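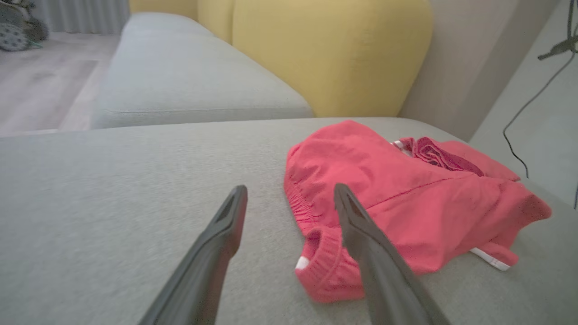
Red garment with an elasticated waistband, grey sofa seat.

Hedge planted longer than the agreement says, claim now on hold
Posted in January by lowerfield
Last updated: January, 9.40 pm

We have a small grant agreement through the Kestholm rural grants office for planting new hedge on rented ground. The agreement is for 200 metres along the east side of the field we call Fullside. We rent the field on a five-year tenancy with three years left to run, and the landlord signed the consent form before we applied.

When the contractor (Nogueira Fencing) set it out, it made more sense to carry on round the corner to the gate, so the finished hedge is 244 metres. I paid for the extra plants and guards myself and did not think any more of it. I put 244 on the claim form, as that is what is in the ground.

The claim has now gone to "on hold" on Granent with the message "quantity exceeds agreement, awaiting review". When I rang the office I was told three different things by two people. The first said they would pay for the 200 and ignore the rest. The second said the whole claim could be rejected as an over-claim and there might be a penalty, then rang back to say it depends on whether the extra length is on the same land parcel. It is not, as far as I can tell. The corner bit is on a strip that has its own parcel number, although it has never been fenced off from the rest.

My questions are these. Should I withdraw the claim and put it in again for 200, or leave it alone while it is being looked at? Does the extra hedge on the second parcel cause a problem with the landlord's consent, which only lists the main one? And does anyone know how long a review takes? The contractor has been paid and I was counting on the grant money for the feed bill.

topgate
Don't withdraw it without asking. On our scheme, if you withdraw a claim after they have told you there is something wrong with it, they can treat it as though you hadn't withdrawn it. Whether "awaiting review" counts as being told, I don't know, but I would not want to find out the hard way.

What I would do is write to them. Use the message page on Granent so that there is a copy with a time on it. Say that the agreement is for 200 metres, that 244 were planted, that the extra was at your own cost, and that you entered the full length by mistake and only want paying for what was agreed. Ask them to correct the claim to 200. Put the claim reference at the top. Attach the contractor's invoice if it shows the length, and if it doesn't, get him to do you a one-line letter.

Ask for the reply in writing as well. Phone advice is worth very little if it goes wrong later. I had a disagreement over a water trough claim and the only thing that counted was the letter. The person I had spoken to had moved to another section by then.

On the penalty, read the part of your agreement booklet headed over-declaration or something near it. Ours only applied a penalty where the claimed amount was higher than what was found on the ground at inspection. Yours is the other way about, in that the hedge exists and there is more of it than they agreed to. That should help, but the booklet is what matters and they do change from year to year.

As for time, mine took 16 weeks. That was with an inspection in the middle of it. A desk review ought to be quicker, but I wouldn't plan the feed bill round it. Ring the merchant now and ask for longer to pay.

hillend_ewes
They will just pay you the 200, they always do. Friend of ours planted 400 metres on an agreement for a lot less and never heard a word. Leave it alone.

bogroad
I'd be careful with the answer above. It may well be true, but it was probably before the maps were all joined up, and the parcel question is the one I would worry about.

Get the landlord's consent sorted first. The form covers the parcels listed on it and nothing else. If the corner strip isn't on it then you have planted a permanent hedge on land where you only have permission to graze. Most landlords won't mind, but it is far better to ask now than at the end of the tenancy. A short letter will do, signed by both of you, giving the parcel number and saying he agrees to the hedge staying. Check your tenancy for anything on fixtures or improvements too, as the cost of the extra length might be something you can claim for when you leave.

Then look at the map on Granent and check that the strip is down as a separate parcel. Ours had a line on it from an old boundary that was taken out years ago. If that is all it is, you can ask for the two to be merged. Don't send that request while the claim is under review though. Changing the map in the middle of a claim set ours back to the start of the queue.

Keep the guards and weed control right on the full length, including the bit you paid for. If an inspector does come he will walk the whole thing.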